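# the eulogy, the night before

Ok so I have till morning to finish this and I'm blogging instead. Classic.
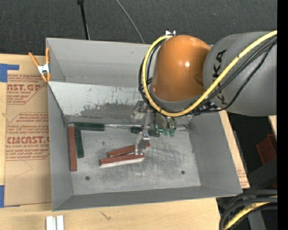
Keep it under five minutes, Dehua Yuan wrote back when I sent the first draft, and cut the bit about the army, half of them never heard of Brerkmont and the other half were there.

Fair. The draft was 2000 words. I timed it at the kitchen counter, reading slow like the funeral home lady said to, and I was still going at 18 minutes. Eighteen! For a man who left parties without saying goodbye.

So, cutting. What I've figured out so far, in case you're ever the one who gets asked:

- dates are boring out loud. They're printed in the program anyway. I had four in the first paragraph
- one story told all the way through. I picked the boat at Pultomau, and the argument over the anchor
- print it big. Double spaced, pages numbered, becuase you will drop them
- don't read a poem you only found this week

My cousin wants a joke up front. I don't know. Grandpa was funny but it was all in the timing and I don't have his timing. There's one line he used to say about Aunt Rivari's cooking that would bring the house down and also she'll be in the second row. Leaving it out. Maybe at the lunch.

The hard part is the ending. Every version turns into a greeting card – "he will live on in our hearts" and so on. He'd hate that. Right now it just stops after he pulls the boat up on the sand and asks what's for supper. I kind of like it. Mom read it and went quiet and then asked if there was more, so who knows.

Down to just under 1000 words now. Still long, I think, but I talk fast when I'm nervous so it might even out. Dehua offered to stand up and finish if I can't get through it, I'm giving him a second copy. Do that by the way. Give somebody a copy, tell them wich page you're worried about. Mine is page three.

Also tissues in the jacket pocket, not the bag. The bag will be under the pew.

Ok. Ironing a shirt, then one more read through, then bed. Service is at 10.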